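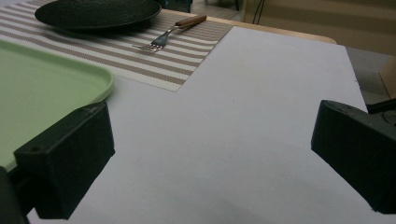
*Kirkero fingers open over a work board, with a place setting behind.*

The **Kirkero** is a hand-held two-finger gripper sold by Sadowski for recording tabletop manipulation tasks. It is supplied as a kit with a wrist-side camera, a trigger handle and a calibration card. The design is credited to Irfan Jugah, who developed the first version at the company's Skokville workshop.

## Construction

The fingers are boxy, matte and dark-coloured, and face each other across the working opening. Maximum opening is 140 mm. Each finger is replaceable without recalibrating the camera. The assembled unit draws power from a single cable and runs for three hours on the optional battery pack.

## Use

Typical tasks include setting a table, moving trays and sorting cutlery. The operator carries the gripper through each task by hand, and the recordings are exported to Todora, Sadowski's labelling software, which organizes them by task and operator. A basic licence covers seven operators.

## Limitations

Thin cutlery lying flat on fabric is listed in the manual as a difficult grasp. Dim rooms reduce tracking accuracy near the edges of the camera's view. Replacement fingers ship in 14 days.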